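Workshop Tips: Handling Folded Textiles with Hand-Held Grippers

Revised Wed 1 May. Maintained by Su-chen Yip, Losano workshop.

These notes apply to the hand-held two-finger grippers used at the Losano and Tennant benches for recording folding, stacking and transfer of household fabrics. They supplement the general bench rules and do not replace them.

Before the session

Check the screws on the body plate. Tighten by hand with the short driver, then stop. The threads strip easily, and a stripped plate goes back to Wolach for repair.

Wipe the fingers with a dry cloth. Fabric softener leaves a film that changes the grip from one item to the next. Do not use alcohol on the finger pads.

Read the unit number off the label and write it on the session sheet. If the QR code will not scan, enter the number by hand and flag the label for replacement.

Keep hoses, cords and fans out of the walking path. The operator is looking at the fingers and will not see the floor.

Building the stack

Fold heavy items first and put them at the bottom where the task allows. Denim under knitwear holds its shape; knitwear under denim spreads and slides.

Turn folded edges toward the operator. A thick rounded fold is the easiest place to take hold. Loose hems and open ends tend to let one layer pull away from the rest.

Straps, drawstrings and belts should be tucked in unless the task sheet calls for them. Woven straps catch in the cutouts of the fingers. If one does catch, open the gripper fully and lift the strap off by hand – do not pull.

Limit a stack to 2 kg. The gripper will close on more than that, but the wrist takes the load.
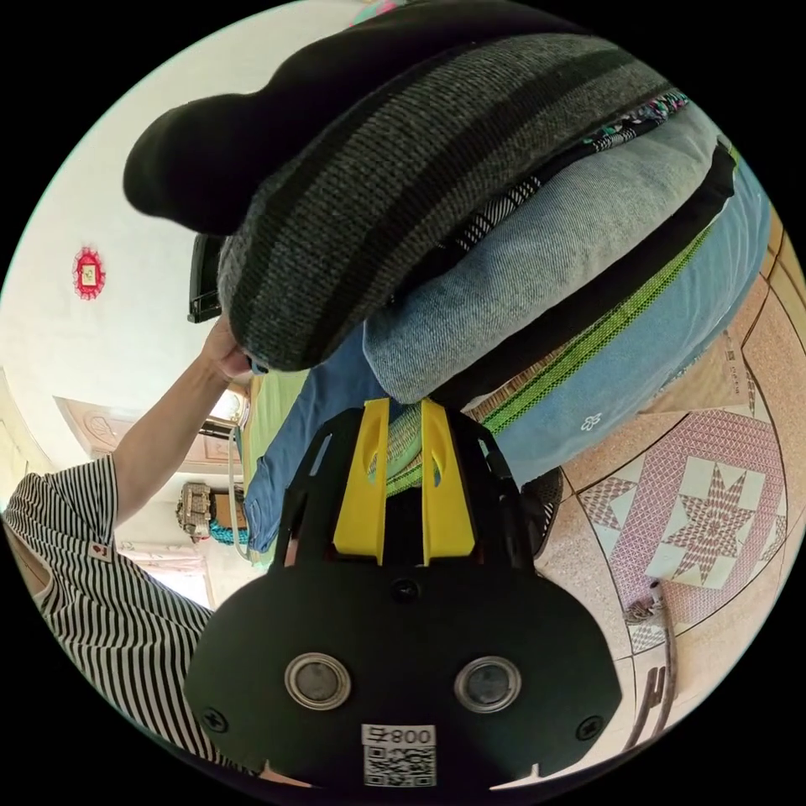 Mixed stack, knitwear on top of denim. Gripper fingers in the layers, free hand on the near side.

Gripping and carrying

Push the fingers into the stack straight and level. Entering at an angle bunches the lower layers and lifts the top one.

Close slowly. Once the fabric stops compressing, hold that pressure. Squeezing harder does not improve the hold on soft goods and wears the finger mounts.

Use the free hand to steady the near side. Keep it clear of the fingertips, which may be hidden inside the fabric. Sleeves should be short or rolled above the wrist.

Set the stack down completely before opening. A drop from even 100 mm shifts the layers, and the next pickup will not match the last.

Limits and records

Rest the gripping hand after 16 consecutive pickups. Change operators if the grip starts to shake.

Replace finger pads at roughly 600 cycles, sooner if they look shiny. Pads from Jinulia fit the current mounts; the older clip-on type does not and should be discarded.

Note any slip, snag or dropped item on the sheet against the pickup number. Failed pickups stay in the record – do not delete them and do not repeat the number.

The pad schedule will be reviewed in August. Until then, send worn pads to Su-chen Yip in a bag marked with the unit number.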